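Likton Kitchen Pack – practice kitchens for your robot arm

Hello, and thanks for looking! I'm Kátia Bezerra, and I put the Likton Kitchen Pack together with Lieselotte Lindemann, who does all the modelling and has far more patience with wicker than I do. It's a set of simulated kitchen worktops you can drop your arm and gripper into, so you can try out picking and placing before anything real gets knocked on the floor.

What you get

28 worktop layouts, each one with its own mix of dishes, boards, baskets and veg. You can shuffle things about as much as you like, and the pack will make you up to 1000 starting positions from a single layout (I usually stop well before that and go and put the kettle on).

13 ready-made tasks, written in plain English. Most are short, along the lines of "put the cucumber in the baking dish", and a few are longer and a bit mean.

Overhead views for every layout. I spend most of my time in these, as it's so much easier to judge the gap between the fingers and whatever they're heading for. The marble worktop is my favourite – big cream oval dish, whole cucumber on the chopping board, woven basket over by the gripper.

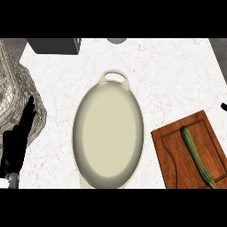
What you'll need

The Tireo simulator, version 2 or later, and a reasonably modern graphics card. My old laptop does cope, but the basket weave makes it sulk. If you find the same, there's a plain basket in the extras folder and it behaves just as well for practice.

Grippers

The pack comes set up for two-finger grippers. Dudás owners will want the small add-on file, free with the pack – copy it across before you open your first layout, or the fingers load at the wrong width. I've done that more than once.

Buying and updates

One payment covers one team, and updates are free. The next one's due in February and adds the Brondau sink unit, with taps that turn (Lieselotte is very proud of the taps). Got a task you'd like us to include? Drop me a line through the contact page and I'll add it to the list.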